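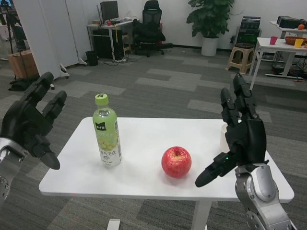 By Krishnamoorthy Acharya
Posted July 20, 2018

About Birkside

I was asked to write this page because I complained about the last one. It said we were "passionate about transforming the way people work." We rent out furnished rooms to small companies. Some of them do well in our rooms and some don't, and I have never seen evidence that a desk had much to do with it.

What we supply is plain. You get white desks and white tables, mesh chairs, carpet, and partition panels on casters so you can divide the room yourself and change your mind later. The tables include small ones that fit a bottle, a cup and an apple and not much beyond that. People ask why we bother with a table that size. Put one next to where somebody works and see where their lunch goes.

We started as Fokamura, a used furniture dealer with 4 employees and a warehouse that leaked. Hafþór Frandsen bought the stock, kept the staff and dropped the name. He still picks most of the furniture and he still thinks every room needs a large plant in a white pot. I have asked him more than once what the plant does. He says people like it. I've read the articles that claim greenery makes you work faster, and I'd want to know who paid for them. The plants stay anyway, since he signs the checks, and I'll admit a room with cables on the carpet looks better with something green in it.

The carpet is a gray patchwork. Its pattern hides crumbs, which is a selling point we used to leave out.

How we decide what to buy

We don't trust catalogs. A chair described as ergonomic may be fine or may be a regular chair with a longer name. Before we order in quantity we put two or three of a thing in our own office and use them. A chair that has had a jacket hanging off the back since February and still sits straight has told us more than a brochure would. Our worst purchase was the Keso line of folding desks, which we bought on the strength of a very nice showroom. They wobbled. We sold them all at a loss and Hafþór doesn't like it brought up.

We also keep dull things on hand: wastebaskets, woven baskets, plastic stools. Tenants forget to ask for these and then want them the same afternoon.

What we don't do

We don't run a "community." There is no app. We won't tell you that an open room makes people talk to each other, because in my experience it makes them buy headphones. We don't stock snacks either, so bring your own fruit.

We stopped using the word "solutions" after Þórarinsdóttir, the firm that does our accounts, asked us on the phone what one was and we couldn't say.

Where things stand

We have 1,000 desks out on rental and a lease that runs month to month after the first three. If a table arrives scratched, call and we'll swap it. If you want to know whether our rooms will improve your business, I doubt it, but you're welcome to come by and sit in one.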